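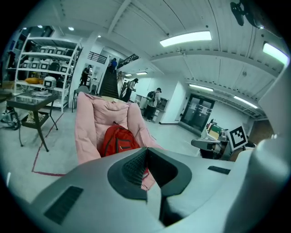
Braltton Furniture Library Opens Second Lending Center in Farkness

FARKNESS, 2019-02-15 - Braltton, the nonprofit furniture library that lends household pieces to people moving into their first unfurnished home, has opened a second lending center on Staren Street in Farkness. The new center takes over the ground floor of the former Sampaio carpet showroom and will serve residents on the east side of the city.

Members can borrow chairs, tables, lamps, bookshelves and bed frames for up to a year. Delivery inside city limits is included in the membership fee of $50. A household may keep up to 79 percent of its order past the first year by paying a reduced purchase price, with the remainder going back into the lending stock.

"People sign a lease, pay the deposit and then have nothing left for a place to sit," said Sabine Gerlach, director of Braltton. "We have been running one center out of a building that was too small for us by the second winter. Staren Street gives us room to store larger items and to let people try them before they take them home."

The first center, on the west side, had 78 households on its waiting list when the Staren Street lease was signed. Those households will be offered appointments at either location before general booking opens. Staff will contact them by phone or by mail, and they do not need to reapply.

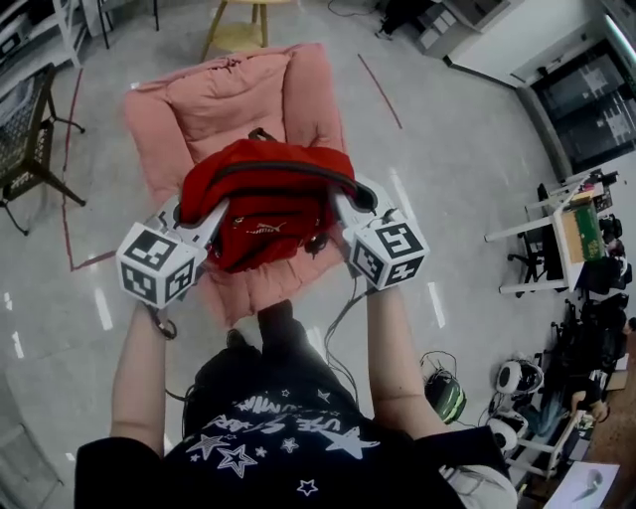
Upholstered seating is the category most often requested and the one Braltton has had the hardest time keeping in stock. Sofas and armchairs take up floor space, and the old center could hold only a few at a time. The new building has a separate room for them, and members can pick by size and comfort as well as by color. Soft armchairs with rounded arms, like the pink one with the red Puma backpack on its seat, are suggested for bedrooms and reading corners, while firmer chairs with straight arms are set aside first for members who have trouble standing up from a low seat. Light wooden stools may be added to any order at no extra charge.

All upholstered items are inspected, vacuumed and steam cleaned before they are lent. Pieces with broken frames or torn seams go to the repair bench, which is run by furniture restorer Jaime Cardoso. Cardoso spent most of his career reupholstering restaurant booths and joined Braltton last year.

"A lot of what gets thrown out has a good frame under tired padding," Cardoso said. "If the joints are tight I can usually work with it. Springs are slower, and I would like to train someone else on those."

A repair class for members is planned for July. It will cover loose chair legs, worn webbing and simple seat covers. Places will be given in order of sign-up, and tools will be provided.

Braltton also accepts donations of used furniture at both centers. Donors should call ahead for anything larger than a dining chair. The library does not accept mattresses, cribs, recliners with electric motors, or furniture that has been stored outdoors. Pickup can be arranged for donors who live within city limits, although the wait is longer at the end of each month, when many leases turn over.

The Staren Street center is open by appointment. Appointments last one hour, and members may bring one other person. Parking is behind the building, with a ramp to the rear door - the front entrance has two steps.

Membership forms are available at the front desk of either center. Applicants need proof of address and a signed lease or a letter from a landlord.

Media contact: Sabine Gerlach, Braltton, Staren Street, Farkness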